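Trurkano have completed their second album, Gruvinico, and Musisley will release it in January on vinyl and as a download. The record has 6 tracks and runs 43 minutes. The label confirmed the track order this morning, together with a short list of recording notes.

The duo of Seung-woo Shim and Deok-su Tak recorded the basic takes as live performances, with no click track. Shim plays electric piano and a small modular synthesizer. Tak plays drums and handles all of the vocals. According to the notes, 5 of the 6 pieces are first or second takes, with voice and a second keyboard part added later. The exception is the closing piece, "Yoo," which was assembled from 2 separate performances in different tempos. The join falls under a held organ chord and the tempo change is left uncorrected.

The drum kit was recorded with fewer microphones than on the debut. The earlier record used close microphones on every drum and a heavy gate on the snare. For Gruvinico the duo kept a stereo pair over the kit and one microphone on the bass drum, and set the balance by moving the player and the cymbals. As a result the vocal sits lower against the drums, most clearly on the opening track, where the words are hard to follow until the second verse.

Shim mixed the album himself. The electric piano was sent through a guitar amplifier and recorded again in a stairwell, and that signal replaces artificial reverb on all but one track. There is little compression on the stereo mix. The quiet passages are well below the level of most current releases, and the label advises that the download has been mastered at the same level as the vinyl.
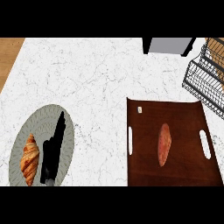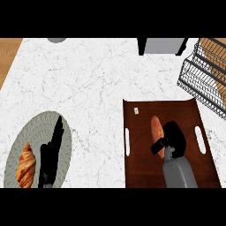
Tak said the lower level was settled before any mixing began, and that he would sooner have listeners reach for the volume knob than lose the drop in the middle of the fourth track. He added that the vocals were meant to be heard as another instrument and that the words will be printed on the inner sleeve.

The side break on the vinyl comes after the third track. Side one holds the shorter songs, all in standard verse form. Side two is slower and largely instrumental, with Tak singing on "Yoo" and for a few lines on the track before it. The download keeps a gap of several seconds at the same point, so the two versions play alike.

Musisley will press a single run on black vinyl, and there is no colored edition. A CD was considered and dropped. Orders open in the same month as the release, and buyers of the vinyl receive the download without extra charge.

Trurkano plan to play the album in full, in sequence, at a small number of shows after the release. Shim will use the same electric piano and amplifier, with the synthesizer parts reduced to what can be patched between songs. Venues have not been announced.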